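Trallon Household Help
Cupboards and Floors
Posted August 22, 2022 by pantry_moth
Print this page | E-mail this page

Bottles at the bottom of a tall cupboard, and marks on grey tiles

We moved in May and I am only now getting round to the tall cupboard. It is very dark inside and everything we did not know what to do with has ended up in it. Bundled-up things go in the middle, bottles go at the bottom, and the rest gets put on the shelf next to it until somebody moves it. The small white bottle with the red cap lives right down near the floor and I would like to find it a better home.
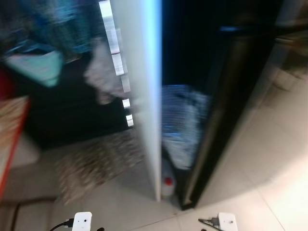

I have two problems. The first is that I can't see what I have got. I bought a second lot of descaler last week when there was a full one at the back. I have measured the inside and it is 624 mm deep, so anything at the back is a long reach, and I have to kneel to do it. I don't want to drill the cupboard because we rent.

The second is the floor. It is large grey tile with narrow grout, and where bottles have been put down while I look for something else there are faint rings. They don't come up with washing-up liquid and warm water. The previous tenants left half a bottle of Edix floor cleaner but the label has gone soft and I can't read how much to use. I would rather ask than guess and end up with a pale patch.

What would you put at the bottom of a cupboard like this, and how would you get the rings off?

pantry_moth

marlpit32

Take everything out first. I know that is what everyone says but with a deep cupboard you can't sort it from the front. Put it all on the floor on an old sheet and go through it one thing at a time.

With ours I did it like this:

Heavy and upright things at the bottom, in a tray with a lip. A seed tray without holes is fine. If something leaks it leaks into the tray and you can lift the lot out and rinse it.

Anything soft (cloths, bags, spare bin liners) higher up. Soft things on the floor of a cupboard get pushed to the back and then you forget them. I keep bags inside one bag, tied at the top, and when it is full I stop keeping bags.

Bleach, descaler and anything with a warning on it should go high up if you have children or visitors with children, and should not be next to each other if one is an acid and one is bleach. Read the labels. Check what is in your white bottle before you decide where it goes.

For the depth, use long narrow boxes that pull out like drawers. Trokwood do a plastic one with a handle on the short end. I have the grey ones. Measure the door opening as well as the inside, as the hinge side takes a bit off. I didn't, and had to take two back.

A cheap stick-on light helps more than you would think. Clean the surface with a damp cloth and let it dry or it will fall off in the night.

I can't help with the rings, we have lino.

tilesandthings

I'll do the floor. Before you use anything, find out whether the tile is porcelain, ceramic or stone. Grey tiles can be any of these. If there is an offcut or a chipped corner somewhere, under the kickboard say, put a drop of water on the surface. If it stays as a bead it is most likely glazed or porcelain. If it soaks in and goes dark, stop and treat it as stone -- no vinegar, no descaler, no lemon.
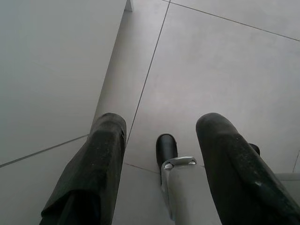
Grey floor tiles with thin dark grout lines.

If yours is porcelain or glazed:

Sweep or vacuum properly. Grit under a cloth scratches, and a lot of dull marks turn out to be fine scratches.

Make up a paste of bicarbonate of soda and water. Put it on the ring, leave it ten minutes and rub with a damp microfibre cloth in small circles. Wipe off with clean water, twice. The second wipe matters as dried bicarb leaves a film that looks just like the mark you had before.

If that doesn't work, the ring may be limescale. Dilute white vinegar, one part to four of water, on the tile only. Keep it off the grout as far as you can, and rinse straight away.

For the grout use an old toothbrush and the bicarb paste. Dark grout shows white residue, so rinse and dry it with kitchen roll along the line. Don't use bleach on it, coloured grout can go patchy.

I wouldn't use the Edix if you can't read the label. You don't know the strength, and you don't know if the last people topped it up with something else. The council tip near us takes old cleaners on certain days, so ask yours. Don't tip it down the sink with other things.

Felt pads or a bit of cork mat under the tray will stop new rings.

pantry_moth

Thanks both. Did the water drop test and it beaded. The bicarb took off two of the rings and the third is fainter. I will try vinegar on that one at the weekend.

Have ordered one long box to start with, the door opening is narrower than I thought so thank you for that. Now have 1000 bags in one bag, or it feels like it.

dobbin161

just put it all in a bucket. lift bucket out, get what you want, put bucket back. have done this for years

Print this page | E-mail this page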